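Progress notes for Paula, July

Hi Paula! You asked for something you could read over coffee instead of another spreadsheet, so I'm giving it a try. Ximeng has the spreadsheet if the people upstairs at Vendness want it after all.

The big number first: we have 3412 episodes recorded, and 1633 of them are through review and ready for training. I know that gap looks bad. Review got slow in the spring when we changed what counts as a clean grasp and Chunhua had to go back and relabel a whole pile of older ones (she has been very patient with me about it). We're past that now and I expect the two numbers to get closer by the next report.

What we've been working on lately is small flat things on furniture. You remember the first batch was all mugs and boxes, stuff the gripper can get its fingers around without much thought. The model trained on those got pretty cocky! Give it anything thin, though, and it would come down too hard or close on nothing. So the Nendon task list is now heavy on discs, lids, cards and labels, on tabletops and close to edges, and the person teleoperating has to slow way down. 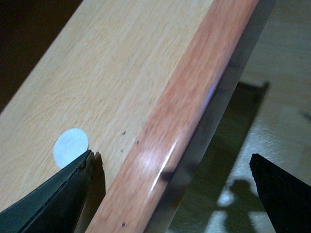
Edges are where most of my time has gone. A person knows without thinking where a table stops, but from a wrist view the floor can look an awful lot like more table, especially with strong light and shadows moving over it. Xinyi's suggestion was to stop tidying the lighting and just record at different times of day, and I'm really glad we listened to her. The afternoon sessions on Wednesday gave us some of the messiest shadows yet, which is exactly what I wanted. We also keep the misses now, with a tag, as long as the operator recovers and tries again.

Money and stuff: the Clendstead budget is fine. We spent 900 dollars on replacement fingertips and cables, a bit more than planned, and nothing else surprised me. We did lose 3 days to a calibration problem on the second arm. Ingegerd found it, a loose mounting screw, and there's a check for it in the morning startup list now.

Next up is a retrain with the flat-object episodes mixed in, then a side-by-side against the spring model on tables neither one has seen. I'd also like to borrow the Espinoza room for a while if you can swing it, for the different floor as much as anything. Could you let me know before Ximeng makes the August schedule?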